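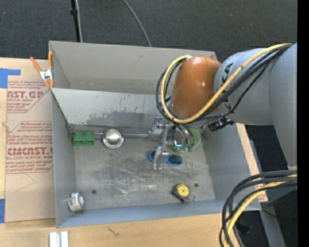
Step 4: Setting up your league table in Plarkano

Right, you've got your teams in, so now for the bit I enjoy most. I run a Sunday basketball league with Plarkano and I set mine up this way every June, before the fixtures go out.

1. Open the Season tab and press New Table. Type the league name as you want it to appear on the public page (you can't change it later without emailing Grerum, and they take their time!).

2. Choose how many games each team plays. Ours is 18. The box goes up to 40.

3. Set the points. A win is 3 by default, which is a football habit, so basketball people will want to change it to 2, with 1 for a loss and 0 for a forfeit.

4. Pick your tie-breakers and drag them into order. I put head-to-head first, then points difference – the Etar league does it the other way round and they seem happy enough.

5. Press Save, then Publish. Saving on its own keeps the table hidden from your teams.

Note: team names with accents are fine if you type them in by hand. Kubíček Hoops came out as gibberish when I pasted them from a spreadsheet.

Caution: don't touch the points settings once results are in. Plarkano works out the whole table again from the first game, and there's no undo button. Export a copy first (Season, then Backup) if you really must.

The public page takes around 75 seconds to refresh, so give it a moment before you start pressing things again.

Step 5: Adding fixtures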